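September, morning

Opened the Clindcombe batch of hot sauce mash, jar 28. Salt looks to have held it well. Smell is clean, a little sour, no film on top. Moved it to the cold shelf after 7 days at room temperature.

Weighed the mash at 841 g, down to 407 g once pressed through the fine sieve. More pulp left behind than last time — the Mamosel blender may need a new blade. Fulvio Orlandini wants to try the leftover pulp dried and ground with salt. Fine by me.

pH strips are nearly gone, reorder. Next jar will be green peppers only, no garlic. 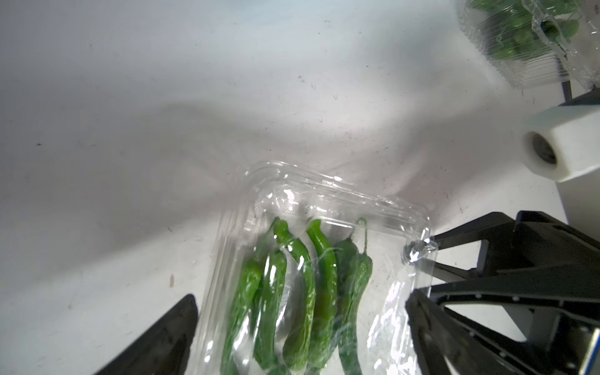 Flundley Fermentation Club — Bench Notes

Label the lid and the jar both. Lids got swapped again.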